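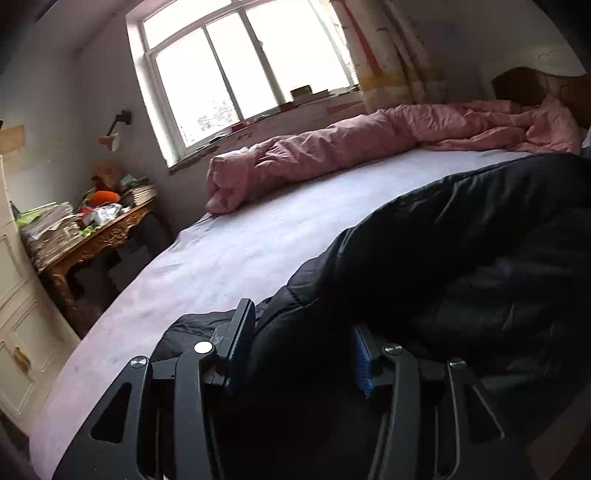 *Hand-held gripper on a quilted puffer jacket, bedroom setup.*

## Budgeting for a hand-held gripper kit

Start with the task list and price the hardware second. Clothing on a bed needs wide jaws, soft finger pads and a wide lens. If your list is mostly jars and boxes, you can get by with less.

### 1. Split the budget into three lines

- **Gripper and camera.** We paid 717 per unit from Fenovex, pads included.
- **Spares.** Pads, pivot screws, one extra jaw arm per unit. Set this line before you order, or it gets eaten by shipping.
- **Storage and computing.** Drives, a card reader, and time on whatever machine processes the recordings.

Our total for two units came to 2363. Maksym Derkach, who did our first plan, had capped it at 3000, and we kept the difference for replacement pads.

### 2. Try it on the hardest item first
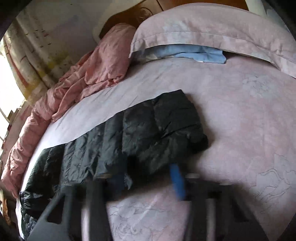

Slippery quilted fabric is a good test because the padding compresses and the shell slides. Ask the supplier for a loan unit and do a full hour of folding. Write down:

1. how often the pads lose the cloth
2. whether your hand gets tired on the trigger
3. whether both fingertips stay in view of the camera

Vidska and De Smet both quoted us, but only Vidska would lend a unit before payment.

### 3. Plan for wear

Price pads per 1000 grasps — a price per set tells you very little. Cor Meijer keeps our log in a plain spreadsheet with a date, a unit number and the part changed.

### 4. Order

Place the order at least a month before you need it. Ours went in during August and the spare jaw arms came separately, after the grippers. Check the screw sizes against the parts list when the box arrives, and label each unit before it leaves the office.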